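MACLEOD STREET CHAPEL NEWS
30/12/2018

Winter Bible Reading Plan Starts This Week
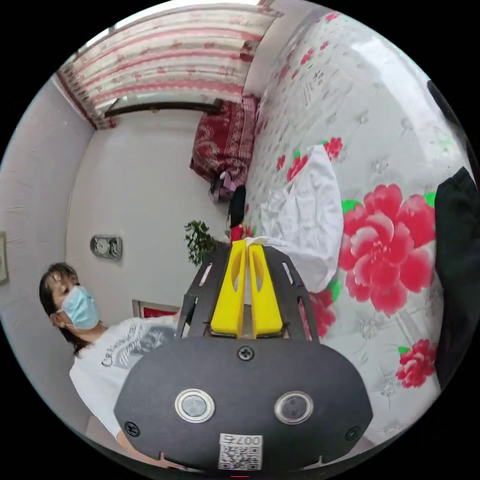 The new reading plan covers the Psalms and the Gospel of Mark. Each day has one psalm and a short passage from Mark, and most people will finish both before their coffee gets cold. Sundays are left open for catching up.

Sylvie Landry put the plan together in September and has added a question for each day. The questions are meant for private use, but the Tuesday group will talk through a few of them. If you fall behind, skip ahead to the current day and keep going.

We printed 100 copies. They are on the table by the coat rack, along with 33 large-print copies. Please take one per household for now. If you want yours mailed, leave your address with Isabelle Gauthier at the office.

The first reading is Psalm 1 with Mark 1:1-8. "His delight is in the law of the Lord" is the memory verse for the week, and the children will be learning it too.

The Tuesday group meets at 7 p.m. in the Trovano Room. Use the side door. Bring your own Bible and something to write with.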